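4. Règles de bonne pratique pour l'évaluation de la préhension en simulation

4.1. Portée des règles

Les règles présentées dans cette section s'appliquent aux essais de préhension réalisés entièrement en environnement simulé, avec une pince à deux doigts parallèles et une caméra solidaire du poignet. Elles ont été rédigées à partir de l'expérience du projet Rirel, dans lequel 2157 essais ont été enregistrés et relus. Nous ne prétendons pas qu'elles remplacent les exigences de sécurité applicables aux robots réels, lesquelles concernent la protection des personnes et demandent une analyse de risque séparée. Notre objet est plus limité : il s'agit de la façon dont un essai simulé doit être préparé, décrit et jugé, afin qu'un autre laboratoire puisse le refaire et obtenir un résultat comparable.

Nous employons le mot « doit » pour une obligation et le mot « devrait » pour une recommandation. Cette distinction est maintenue dans toute la section. Un essai qui ne respecte pas une obligation est retiré du calcul du taux de réussite, mais il reste dans l'archive avec la mention du motif.

4.2. Description de l'environnement

Chaque environnement doit être accompagné d'une fiche. La fiche donne la version du moteur physique, le pas de temps, les coefficients de frottement des surfaces de contact et la liste des objets mobiles. Dans la première version du jeu Ladport, les coefficients de frottement étaient indiqués seulement pour les objets à saisir et non pour les supports. Il en est résulté que deux équipes, avec la même commande, obtenaient des glissements très différents au moment de la fermeture des doigts. La fiche actuelle demande donc les deux valeurs.

L'apparence visuelle doit également être documentée. Les textures, les couleurs des surfaces et les paramètres de l'anticrénelage influencent les méthodes fondées sur l'image, même si la physique reste identique. Lorsque le rendu produit des contours en dents de scie, il est permis de les conserver, à condition que le réglage soit le même pendant l'apprentissage et pendant l'évaluation. Un changement de ce réglage entre les deux phases doit être déclaré comme une variation expérimentale.

4.3. État initial et approche

Un essai commence avec les doigts ouverts. L'ouverture initiale doit être enregistrée en valeur absolue et en proportion de l'ouverture maximale. La pose de l'objet est tirée au hasard dans la zone de travail, avec une graine conservée dans le journal. Pour chaque objet, nous demandons au minimum 9 poses initiales, dont une partie à proximité d'un obstacle.

La proximité d'un obstacle mérite une attention particulière. Dans l'environnement Gronthorpe, 149 essais ont été rejetés lors de la relecture, parce que le corps de la pince traversait légèrement une paroi sans que le moteur signale de collision. Le modèle de collision utilisé était plus petit que le modèle visuel. Nous recommandons que l'enveloppe de collision contienne toujours entièrement la géométrie visible de la pince, y compris le boîtier, et que cette propriété soit vérifiée de manière automatique avant la campagne.

Les objets plats posés directement sur leur support constituent une catégorie à part. L'épaisseur disponible pour les doigts est faible et l'orientation de l'objet dans le plan devient déterminante. Pour ces objets, l'angle entre l'axe de fermeture de la pince et le côté le plus long doit figurer dans le journal.

4.4. Contrôle de la vue embarquée

La caméra du poignet doit être placée de telle manière que les extrémités des deux doigts et l'espace qui les sépare restent visibles pendant toute l'approche. Cette règle semble évidente, mais elle est souvent difficile à satisfaire, car le corps de la pince occupe lui-même une partie importante de l'image. La figure 3 illustre le cas d'un petit cadre posé de biais sur une surface rouge. L'intervalle entre les doigts est dégagé, mais le bas de l'objet est caché par le corps de la pince. Un tel masquage partiel est accepté par notre protocole, pourvu que l'orientation de l'objet puisse encore être estimée à partir de la partie visible. 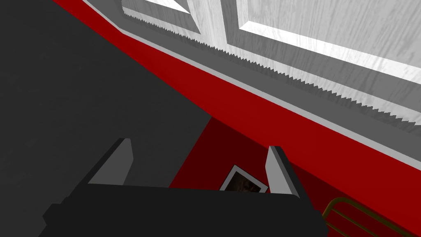

Figure 3. Vue embarquée en simulation, doigts écartés. Un petit cadre est visible dans l'ouverture de la pince ; sa partie inférieure est masquée.

Lorsque le masquage empêche cette estimation, l'essai doit être classé comme « non observable » et ne peut pas être compté comme un échec de la commande. La décision est prise sur la dernière image avant la descente. Elle devrait être prise par une personne qui ne connaît pas le résultat de l'essai.

4.5. Critère de réussite

Une saisie est déclarée réussie si l'objet est soulevé de son support et maintenu pendant 5 secondes sans contact avec un autre corps que les doigts. La durée est comptée en temps simulé et non en temps de calcul. Le seul contact simultané des deux doigts avec l'objet n'est pas suffisant, de même que la lecture d'un effort de fermeture non nul. Ces deux mesures peuvent être publiées à titre complémentaire, mais dans une colonne distincte.

Les résultats doivent être donnés par catégorie d'objet avant d'être agrégés. Une moyenne générale peut cacher la faiblesse d'une méthode sur les objets plats, surtout lorsque ceux-ci sont peu nombreux dans le jeu d'essai. L'outil Rizk, que nous avons utilisé pour la relecture, produit ce tableau à partir des journaux et signale les champs manquants. Son usage n'est pas obligatoire, le format des journaux étant décrit en annexe B.

4.6. Limites

Les présentes règles ne traitent ni des pinces à ventouse ni des mains à plusieurs doigts. Le cas des objets déformables a été discuté, mais le critère de maintien du paragraphe 4.5 devrait être modifié pour eux et nous ne disposons pas encore de données suffisantes pour proposer une formulation.

Version mise en ligne le 29 février 2020
Partages : 9 | Commentaires : 5
Contact | Mentions légales | © Projet Rirel, tous droits réservés | Retour en haut de page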